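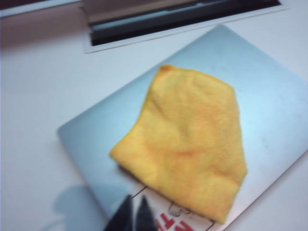

Anca Radu: Before anybody opens a second ticket about this, are we saying the Hanico gripper drops the cloth, or are we saying the controller tells us it dropped the cloth? Those are different complaints and they go to different vendors, both of whom will blame the other.

Reply from Isla Rennie:
Fair. It's the second, mostly. I've retitled the ticket. It used to be called "gripper haunted."

Title: False "object lost" after grasp on thin fabric, Hanico fingers, Bodau controller
Status: Open, then Closed, then Open
Severity: Annoying
Opened by: Isla Rennie
Site: Clivbridge, desk cell

Summary

We are comparing two sets of parallel fingers on the same arm. The old set is from Ó Dálaigh and has wide rubber pads that have been on long enough to have opinions. The new set is from Hanico, narrower, harder, and better at everything on the data sheet. The job is cloth handling: find a folded microfiber cloth on or near a closed laptop, pinch it, lift it, put it somewhere else. No wiping yet. Wiping is a later line in the plan and I'm in no hurry to get there.

With the Ó Dálaigh pads the controller behaves. With the Hanico fingers it reports "object lost" partway through the lift, opens the gripper to be helpful, and thereby loses the object. It then logs the event as a correct prediction.

Setup as of opening the ticket

Arm: same one as always.
Controller: Bodau, stock settings, except for the ones Vangelis changed.
Cameras: one at the wrist, one fixed with a view across the desk.
Target: yellow cloth, folded. Laptop stays shut.
Grip force: 5 N for both finger sets.
Run: 51 attempts per finger set, cloth refolded between attempts by whoever lost the argument.

Results, first run

Ó Dálaigh: no false "object lost." A few clumsy pickups, all of them real and visible in the recordings.
Hanico: 13 false "object lost" out of 51. The fixed camera shows the cloth between the fingers each time the message fires. Then the fingers open and the message becomes true.

Thirteen is a terrible number to troubleshoot. If it failed every time I'd have it fixed by lunch, and if it failed once I'd pretend it hadn't.

What we tried

1. Restarted everything. Support will ask, so yes. The arm, the controller, both cameras, and the PC, in that order, and then in the reverse order. No change.

2. Reseated the finger connector. It was in fine. It is now in fine and has a scratch on it.

3. Swapped the wrist camera for the spare. The thinking was that the controller takes a vote between the finger sensors and the wrist view, and that a bright cloth over a shiny lid might be confusing the wrist view. Same failures with the spare. The spare does have nicer color, so we kept it on, and I'm noting that here so it doesn't get rediscovered as a root cause in September.

4. Turned off the camera vote altogether. The failures went on just as before. This was the first useful thing we learned, and it took us most of a morning to get there. The wrist camera is innocent and I've apologized to it.

5. Raised the grip force. Fewer failures, but now the fingers press a crease into the cloth you could file paperwork in, and on a bad approach they lean on the laptop. Put it back.

6. Watched one attempt from the fixed camera at quarter speed, with the controller log open next to it. What we were looking for was slip, meaning the cloth creeping down between the fingers before the message. I couldn't find any. Sum-yee looked separately, without being told what I'd decided, and couldn't either.

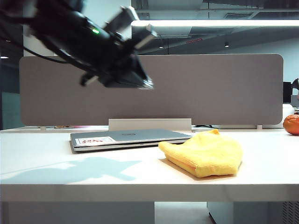
7. Plotted finger position against time for good and bad attempts. Both sets of fingers close on the cloth and stop. On the Ó Dálaigh pads they stop at a gap the controller likes. On the Hanico fingers they stop closer together, as you'd expect from hard tips on soft fabric, and then they ease in a tiny bit more during the lift as the fold flattens. The controller sees the gap go under its minimum and concludes that there is nothing in there. By its own lights it's being perfectly reasonable.

8. Looked up the minimum gap. It is in the manual, in a table, under a heading about packaging. It was set for our old pads, by us, a long time ago, and then forgotten with great thoroughness.

Reply from Vangelis Zervas:
I'd like it on record that the minimum gap is not one of the settings I changed.

Reply from Isla Rennie:
It's on record. Which ones did you change?

Reply from Vangelis Zervas:
The debounce on the object sensor. It used to wait 300 ms before believing it had lost something. I took it down to nothing when we were doing the bottle caps, so it would react faster to drops.

Reply from Isla Rennie:
So it used to think about it first.

Reply from Vangelis Zervas:
It used to think about it first, yes.

Second attempt at a fix

Put the debounce back to 300 ms and left the minimum gap alone, to see how much each was contributing. Ran Hanico only. Failures went down but didn't stop. The stubborn ones were all attempts where the fingers had picked a thin part of the fold, near an edge, with a single layer or not much more between them. The gap goes under the limit and stays there, and no amount of patience helps.

Then lowered the minimum gap as well. The false messages stopped. I closed the ticket and felt good for a while.

Reopened by Loukia Pappas:
Sorry. With the gap lowered it doesn't report "object lost" when it has missed the cloth completely. I ran it with the cloth moved off to one side and it closed on air, lifted the air, carried the air across the desk, and set it down very gently. Logged as success.

Reply from Isla Rennie:
How gently?

Reply from Loukia Pappas:
Best placement we've had.

Where that leaves us

The gap on its own can't tell a single layer of microfiber from nothing. I don't think that's a Hanico fault. With the softer pads the pad itself gives a little, and the controller was reading that give as thickness, so for all this time our nice reliable old gripper has been reliable partly by being squashy. The new fingers are more honest and it's making us look bad.

What we're running now:

Minimum gap: lowered, but not as far as the setting that carries air. There's a narrow band where it catches most empty closes and accepts most thin folds.
Debounce: 300 ms, and please leave it there. If you need it faster for caps, make a separate profile. There's a button for it. The button is labeled "Duplicate," Vangelis.
Camera vote: back on, for the lift only. If the finger sensors say empty and the wrist view still has a cloth-colored patch between the fingertips, the camera wins. During the approach it gets no say, since the cloth is in view then whether we're holding it or not.
Approach: Sum-yee has nudged the grasp point in from the edge of the fold, toward the thicker part.

Reply from Sum-yee Su:
The grasp point change is a hack and I want that written down. It assumes the middle of the patch is thicker than the rim. True for a folded cloth. If somebody lays it out flat, we're back to picking up one layer.

Reply from Isla Rennie:
Written down. Please nobody lay it out flat until the comparison's finished.

Reply from Anca Radu:
I have to put something in the comparison sheet under "Hanico, fabric." Is it a pass?

Reply from Isla Rennie:
Put "pass with settings" and link here. For Ó Dálaigh put "pass" and also link here, or people will read only the one word and reorder the old pads forever. The Hanico fingers get under a fold more easily, and I'd choose them for anything with a stiff edge. For a cloth lying on a laptop lid I'd still take the old ones if it had to work while visitors were watching.

Still to do

Rerun both finger sets with the new settings, all 51 attempts each. The first Ó Dálaigh run used the old gap and the short debounce, so the two columns don't match any more.
Ask Bodau whether motor current can be added to the empty check. Loukia has sent the question. The auto-reply asked if we had tried restarting the controller.
Save the current settings as a profile with a name a stranger could understand. The present list contains "new," "new2," and "caps DO NOT USE," and caps is the one that's loaded by default.

Status: Open
Assigned to: Vangelis Zervas, for the profile names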